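Black dishes on the big table at Finden

May 2020

I stopped by Finden on Friday to see what Fatima Sithole has been up to with the dish range she's been promising since February, and I'm happy to report that it's real, it's out of the boxes and it's very, very black. The range is called Nulell. It has bowls with flat angled sides, a little tray with square edges, and one dish shaped like a teardrop that I kept going back to (I do not need another dish, please don't tell my sister).

Fatima had spread them out on the pale wood table to work out how they should sit together. Dark and shiny on light striped wood is a good look, and the facets on the big bowl catch the light so nicely! She's still undecided about the long flat board. I say keep it — a row of small bowls lined up next to it would be perfect for olives and dips.
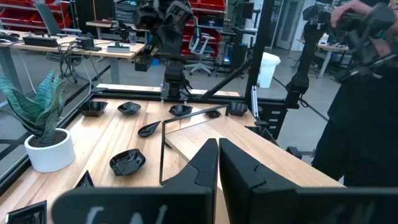 The table is staying too

I asked about the table before I asked the price of anything else, which tells you where my head was. Bernice Aidoo picked it out from Trajkovski, and it's the one piece of furniture the two of them have never argued over. The top is light wood and the leg is just a tall open rectangle of black metal with a bar along the floor, so you can see right through to the far end of the room. It makes a heavy table look like hardly anything at all.

Then there's the snake plant in its plain white pot. On the table it goes beautifully with the black dishes, and down on the floor, framed by the metal leg, it looks just as good. Bernice likes it low and Fatima likes it high. I'm with Bernice, mostly because it leaves more room for bowls.

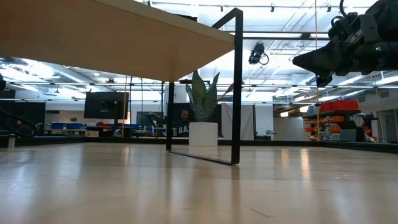

When you can get them

Orders for Nulell open by phone next week, with pickup at the side door. The first batch is 1468 pieces and the second, due later in the summer, should be about 2000. Matching napkins from Clesari are on the way as well, in a gray I haven't seen yet. The teardrop dish is sold singly or as a pair, and I've already asked Fatima to put two aside for me.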